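Teaching a two-handed sorting task with hand-held grippers, without fooling yourself

Posted by Leif Briem, 19 Jul 2025

I have read a lot of pages that make this sound easy. You pick up a pair of grippers, move some objects the way you would like a robot to move them, press a button, and a trained policy comes out the other end. The vendors say an afternoon. My first set took most of February and I threw nearly all of it away.

So these are the steps I use now, written for someone who has the hardware and has been told it will mostly take care of itself. I work with a pair of Clirkanis hand grippers and the Brarkari recording software. If you have something else, the menus will differ and the problems will be the same ones.

What you need

Two hand-held grippers, charged and paired. A surface at a height where your elbows can stay below your shoulders. Something to put things into. Something to put in it. The Clirkanis quick-start sheet also lists a calibration board, and you should use it even though the sheet calls it optional.

You don't need the robot in the room. That part of the sales pitch holds up. You do need to know which robot it will be, what its fingers look like, and how far each arm can reach, and I would want those on paper before recording anything.

Step 1. Write the task down in one sentence

Mine is: "Move each fruit from the cloth into the basin, using either hand, and let go." If your sentence has an "unless" in it, you have two tasks. Record them separately.

Decide what counts as done. Does a fruit that lands on the rim count? Does the robot pull its hands back at the end or stop where it is? Whatever you leave open, you will do differently every time, and the model will learn the average of your moods.

Step 2. Calibrate, then check the calibration

Run the Brarkari routine for both grippers. It will show you a green tick. I don't trust the tick. Close the fingers fully, open them fully, and look at the width reading in the log. Do it again after you have been working for a while. On my left gripper the closed reading drifted during a long session and the software had no complaint to make.

Then touch the two fingertips together in the air and compare where the software thinks each one is. If they disagree by more than the thickness of a finger, start over. One-handed tasks forgive this kind of error. Two-handed ones don't.

Step 3. Set up a surface you would meet in real life

There is a school of thought that says to start with a plain white table and add clutter later. I tried it. The policy did nicely on a plain white table. Put a patterned cloth down and it reached for the print.

These days I start with the mess. Use a cloth with pictures on it, leave the creases in, and let the background be whatever the background is. A shiny metal basin is harder than a plastic bowl because it throws back glare, and that's a good argument for including one from the first day. Mix the fruit as well: mandarins next to something green and something dark, some touching and some apart.

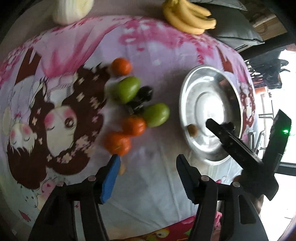 Step 4. Practice before you record

Do the task with the recorder off until it gets boring. Beginners hover, change their minds and poke at things. All of that goes into the data if the recorder is running, and it comes back out later as a robot that hovers and pokes.

Keep your movements a little slower than feels natural. Open the fingers wide before you get to the object, come in along one line, close, pause briefly, lift. The pause matters more than I expected. Without it my log showed the lift beginning while the fingers were still closing.

Step 5. Record in short episodes

One episode is one run through your sentence from Step 1, start to finish. Begin with both hands in view of the work and end with both hands clear of the basin. I take a break every 15 episodes. I used to skip it, and you can hear me getting tired in the audio track.

Move things between episodes. Shift the basin, turn the cloth, swap which fruit is on top. Don't put everything back where it was out of tidiness. I did that for days without noticing.

Keep the second hand busy or keep it still. If it drifts over the basin while the other one works, the model may well decide that drifting is part of the job.

Step 6. Throw things out

My second set had 1225 episodes in it. After I had watched them all, 1142 were left. Brarkari has an automatic filter, and the Mogensen plug-in claims to have a better one. Both passed episodes in which I dropped a fruit off the far side and quietly picked it up with my fingers. Watch them yourself, at double speed if you must.

Cut any episode where your own hand enters the picture, where tracking jumps, or where you can't say which object you were going for. Drops are a judgment call. If you recovered cleanly with the gripper, I would keep it, since the robot will drop things too.

Step 7. Test on something small before training on everything

Train on a slice first and run it on the real arm at low speed with your hand on the stop. Change 4 things, one at a time: the cloth, the light, the basin position, the fruit. Write down which change breaks it. One of them will.

When it fails, the usual advice is more data. Sometimes that's right. More often I have found a habit of my own in there, such as always approaching from the right, and another few hundred episodes of the same habit would have cost me a week.

What I still don't believe

Lurnberg's brochure says that demonstrations from hand-held grippers carry over to "any arm." I have two arms here and mine carried over to one. The other has shorter reach and stalls on anything past the basin. Ask for a trial on your own hardware before you pay for the license, and bring your own fruit.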